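In Praise of the Slow Coach to Dratholm

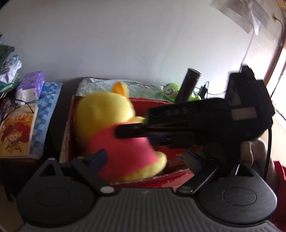 Why would anyone spend a whole day on a coach when the plane takes an hour? For the towns in between, mostly, and for the pleasure of arriving somewhere knowing how far it is from home.

I've done the Clastunwood to Dratholm run 3 times now and I'd go again tomorrow. It's 300 kilometres of back road, one lunch stop, and a driver who'll let you off at a farm gate if you ask nicely. You leave at 7 am with the paddocks still grey and by mid-morning you're coming down into Nijs, where the bakery opens its side window for the passengers — get the apricot slice, get two!

People tell me they haven't got time for it. Fair enough, if you've only a weekend. But I met plenty of travellers last April who had a fortnight up their sleeve and still flew over the best of it to sit by a hotel pool. My mate Jasper Geerts was one of them until I talked him onto the coach, and he spent the whole afternoon with his forehead on the glass looking at the river.

The fare is 31 dollars. The airport transfer alone can cost up to 80, and all you see from that is the freeway.

I'd love the tourist office to give the coach more than a line at the back of the brochure. Put the timetable on the front! Mention the lookout above Utero, where the road swings around and the whole valley opens up on the left side. Sit on the left, by the way. Going home, sit on the right.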